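Reading time: 2 min

4.2 Separation control for thin die-cut parts

The Peixoto cell takes rectangular frames with adhesive liners from a loose stack and places them one at a time in a fixture. The parts are thin and flexible, and their open centres leave the planner only a narrow rim to aim at. The Dralar planner therefore proposes grasps along the rim alone and ranks them by clearance from the part beneath. 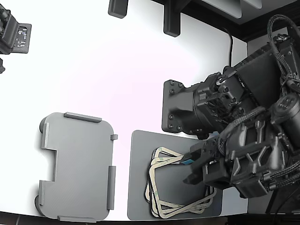
Figure 3. Grasp at the rim of a frame, with the stack on its mat and the fixture tray alongside.

Lift is slow for the first 2 mm and is halted if the wrist estimate suggests that a second part is attached.

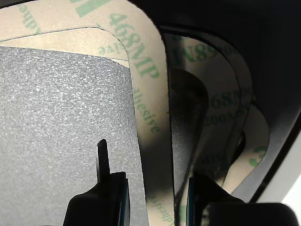

How does the controller decide that two parts have been lifted?
It compares the change in wrist load with a stored value for a single part, and checks the rim outline from the wrist camera before the transfer begins.

Segmentation was trained on 1,000 labelled views collected at the Stoltley site. Printed lettering on the liners was at first a common source of false edges - the network now receives a depth channel at 25 Hz to offset this. 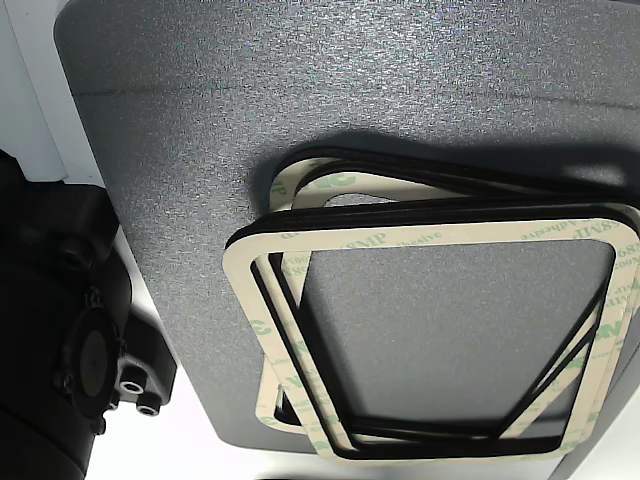
Where outlines overlap at small angles, the planner keeps both candidate poses until the lift resolves them. Poses scoring below 70 per cent confidence are passed to the operator at Flustville.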